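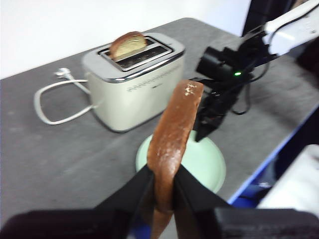
Breakfast for Two Arms

I have been making toast for most of my life and I've never once thought about where my thumbs go. After a couple of weeks with the Pranow breakfast kit I think about it all the time. I caught myself at home the other morning, holding a slice by its crust and wondering how much squeeze I was using (not much, as far as I can tell).

Pranow is the new two-arm package from Nurkar, the small outfit in Hondham that used to sell only gripper fingers and mounts. Now they'll sell you the whole bench: 2 arms, a gripper for each, a wrist camera, the software, and a set of ready-made kitchen tasks you can run on day one and then mess around with. Toast is the one everybody wants to see first. It's the one I wanted to see first, too!

I went up to Hondham in May to watch it at Nurkar's own shop, then had the kit on loan in our back office. Set-up took me most of an afternoon. The arms bolt down without any drama, but the cables are a pain. They hang off the gripper mounts in big droopy loops, and the clips that come in the box are too stiff to open with cold fingers. I ended up using a few of my own. The manual is decent up to the part on lining up the cameras, where it suddenly starts talking to you as if you'd done it before.

Once it's running, though, it's a lot of fun. The camera down at the wrist gives you the best seat in the house. You look straight up between two black fingers with a slice of toast pinched edge-on, so close its tip reaches up to the toaster's lower front, and you can see the little white specks on the crust. The other arm waits over by the plate with its green light glowing. I know it's only bread. I still leaned in.

What you're paying for is mostly the grip. Bread is a rotten thing to pick up. A soft slice folds if you look at it wrong and a well-done slice sheds crumbs all over the place, and the same fingers have to handle both. Nurkar lets you set the squeeze on a plain slider, and there's a "teach" mode where you move the arm by hand and it remembers. I liked teach mode so much that I wasted a whole morning getting it to pass a sponge back and forth.

I kept a tally, because my editor asked for one. Out of 309 tries with ordinary sliced bread, the kit got the slice from the slot to the plate 300 times. The nine misses were mostly my fault: I'd nudged the toaster while wiping up and hadn't told the software. It does not like a moved toaster. You can rerun the table scan in around 2 minutes, but it won't remind you to, and I'd really like it to remind me.

Bagels were worse. I gave up on bagels. The slices from Brandão, the bakery on our corner, were also tricky - they cut them thick, and a thick slice gets wedged in an ordinary two-slot toaster no matter who's doing the pulling. I had to go in with wooden tongs, with the toaster unplugged, and then eat the evidence.

A few other gripes while I'm at it. The fingers pick up crumbs and need a wipe more often than the manual suggests. The fan in the control box has a whine that got on everyone's nerves by lunchtime. And the recipe editor (yes, they call tasks recipes) has no undo button, so save a copy before you touch anything.

Would I put one in my kitchen? No, and Nurkar isn't asking me to. The kit is priced and packed for schools, small labs and the sort of person who already has a bench in the garage. If that's you, it's the friendliest two-arm set I've tried, and the support desk answered both of my emails the same day. The loaner goes back on July 19, 2026. I've asked if I can hang on to the spare fingers a bit longer, as I'd like another go at the bagels.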